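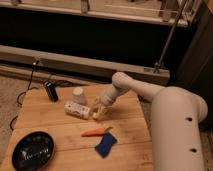
A bottle closure is any device used to seal the mouth of a bottle, keeping the contents in and dirt, air and moisture out. The term covers corks, stoppers, crown seals, screw caps, snap-on lids and the various dispensing tops fitted to sauces, detergents and medicines. The part of the bottle that receives the closure is called the finish, a word left over from hand glassblowing, when the mouth was the last part to be worked. A plastic bottle lying on its side with its mouth open, like the white one beside the small paper cup, has nothing at the finish to hold back whatever is inside, and the level of the contents relative to the lower lip decides how much can run out. Closures are normally made by a different manufacturer from the bottle, and the two are matched by published thread and diameter specifications.

History

Early closures were made from whatever was at hand. Clay, wax, rag, leather, wood and twisted straw were all used on jars and flasks in the ancient Mediterranean, often with a layer of pitch or resin to improve the seal. Cork was known to the Greeks and Romans but fell out of general use in much of northern Europe during the medieval period, when oiled cloth and wooden bungs were more common.

Cork returned in the seventeenth century together with stronger glass bottles. It compresses easily, grips a smooth glass neck and recovers much of its shape when released. Its main drawbacks were that it needed a tool to remove and that its quality varied from tree to tree.

The nineteenth century brought a large number of patented alternatives, mostly driven by the trade in carbonated drinks. The Codd-neck bottle used a glass marble pressed against a rubber ring by the gas in the drink. Swing-top closures used a ceramic or glass plug held down by a wire bail, and are still found on some beers and preserving bottles. The crown seal, patented in the 1890s, was a metal disc with a crimped skirt and a thin cork liner. It was cheap, could be applied by machine and was discarded after one use, and it displaced most of its competitors within a few decades.

Screw threads on glass jars were in household use by the 1860s, but accurate threads on narrow-necked bottles had to wait for machine-made glass. Moulded plastic caps, first in phenolic resin and later in polypropylene and polyethylene, became ordinary after the Second World War.

Types

Friction closures are held in place by pressure against the inside or outside of the neck. Corks, rubber stoppers and ground-glass stoppers belong to this group. Ground-glass stoppers are mainly found on laboratory bottles and decanters, and each was traditionally ground to fit its own bottle, so that stoppers from two bottles could not always be swapped.

Threaded closures engage a spiral ridge on the outside of the neck. Most use a continuous thread. Lug closures, common on jars of jam and pickles, use several short interrupted threads and come off with a partial turn.

Crimped and rolled closures are formed onto the bottle during filling. The crown seal is the best-known example. Aluminium wine caps are placed over the neck as plain shells, and the thread is then rolled into them against the glass. This type was taken up early by Australian and New Zealand wineries and now accounts for most table wine bottled in both countries.

Dispensing closures control how the product leaves the bottle. Flip-tops, push-pull caps, droppers, pumps and trigger sprayers are all in this class. Some contain a slit silicone valve that opens when the bottle is squeezed and shuts when the pressure is released.

Liners and seals

The cap itself rarely makes the seal. In most screw closures the work is done by a liner, a disc of foam, paperboard, rubber or coated foil that is squeezed between the top of the cap and the rim of the bottle. Linerless caps have a moulded ring or plug that presses into the bore instead. They are cheaper to produce, but depend on a well-made finish with no flash or scratches.

Induction seals are foil discs bonded to the rim after filling. The capped bottle passes under a coil, which heats the foil and melts a thin polymer layer on its underside. The consumer unscrews the cap and peels or pierces the foil.

Tightness is measured as torque. Application torque is the force used to put the cap on, and removal torque is the force needed to take it off. Removal torque is usually lower, as liners and plastic threads relax in the hours after capping - a cap checked in the morning may give a different reading by evening.

Safety features

Child-resistant closures were developed in the 1960s after concern over accidental poisoning by household medicines and cleaners. The usual designs require two actions at the same time, such as pushing down while turning, or squeezing the sides of the skirt while turning. They are tested with panels of young children and also with older adults, who must be able to open the package and close it again properly. The term childproof is avoided in standards.

Tamper-evident closures show whether a package has been opened. The most familiar is the band beneath a plastic drink cap, joined by small bridges that snap on first opening. Shrink sleeves, tear strips and foil membranes do the same job. Tamper evidence and child resistance are separate properties, and a closure may have one, both or neither.

Recycling and litter

Loose caps have long been a problem in recycling. They are small enough to fall through sorting screens, and are often a different plastic from the bottle. Polypropylene and polyethylene float in water while PET sinks, which allows the two to be separated after shredding. Advice to households differs between councils, with some asking for caps to be left on and others asking for them to be removed.

Tethered caps stay attached to the neck by a hinge or strap after opening. They have been required on many drink containers in the European Union since 2024.

See also

Bung
Corkscrew
Crown seal
Jar
Packaging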